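The Drawer Under the Bed

We moved into the flat over the old chandler's with one closet between two adults. I say closet. It is a hole in the bedroom wall with a rail across it, and if you hang a winter coat on the rail the door won't shut. The rental listing called this "character storage," a phrase I have since repeated to anyone who will stand still.

So for the first year the bedding lived on top of things. Blankets on the bookcase, spare sheets on the chair, the guest quilt on the guest, assuming there was one. Teguh, who I live with and who is patient up to a point, reached the point one Sunday when he sat down on the chair and slid gently off it along with a duvet cover.

We went looking for a bed with drawers.

I can report that beds with drawers come in two kinds. There is the kind where the drawer is a shallow tray on wheels that wanders out at night and waits for your shin. And there is the kind that costs more than my first car. We spent an evening on the Giltodgate site looking at the second kind, mostly in silence, and then bought ours secondhand from a man in Plumstead who wanted 200 for it and would not be moved to 199. He also would not be moved to help carry it down the stairs.

It's solid wood, honey-colored, with corner posts thick enough to moor a boat to. I have walked into one of them often enough to know it by feel. Assembly took an entire Saturday, including a long break in the middle when we weren't speaking. The instructions had gone missing in some previous marriage. We had a bag of screws, a second bag of different screws, and Teguh's belief that you can tell which way up a board goes by looking at it. You can't. The end board went on upside down, then came off, then went on again the same way.

But the drawer works. It's long, it slides, and it holds an unreasonable amount of stuff. My mistake was taking this as an invitation.

By spring it had become the place where anything soft went to be forgotten. I opened it in search of a pillowcase and found a beach towel, half a curtain, one leg of a pair of tights (the other leg was in there too, but a long way off) and a sweater I had accused my sister of stealing. I have not told her it turned up. She has moved on and I think it's best if we all do.

I called Fung-ping Chow, who used to run the linen room at a hotel and has opinions. Her advice came in one breath: take everything out, throw half of it away, fold what's left the long way, lay it along the drawer and stop piling it up like pancakes. Then she asked how many fitted sheets we owned and I pretended the line was bad.

The long way turns out to be the bit that matters. I had always folded everything into squares, as my mother did, and stacked the squares, and then dug down through them like an archaeologist every time I wanted the one on the bottom. Laid lengthwise, you see what you've got. It took me most of an afternoon, on my knees, with the radio on. I did not throw half of it away. I threw away the curtain.

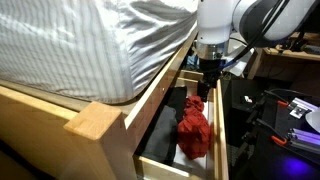 What I'd tell you, if you asked

Pull the drawer all the way out before you start. I did the first half through a gap the width of my arm and had to do it over.

Put the dark things together. I don't know if this is a real rule or just something I decided at four in the afternoon, but gray next to gray looks like a plan.

Don't do the bed itself on the same day. I thought I'd finish by ironing the fitted sheet, which is shiny and has stripes and has never once in its life lain flat. It bunches in the middle like a relief map. I gave up on the iron and had a sandwich.

Leave a gap at the end. Fung-ping says a full drawer is a drawer you'll stop opening, and she has stopped opening plenty, she says, so she would know.

Teguh's review was that it looked nice and where was his blue T-shirt. It had been in there, under the beach towel. It is now in the hole in the wall, on the rail, next to the coat, and the door still won't shut. He has started pricing wardrobes - the word "armoire" came up at dinner - and there is a man in Stulholm with one for 300, buyer collects, third floor.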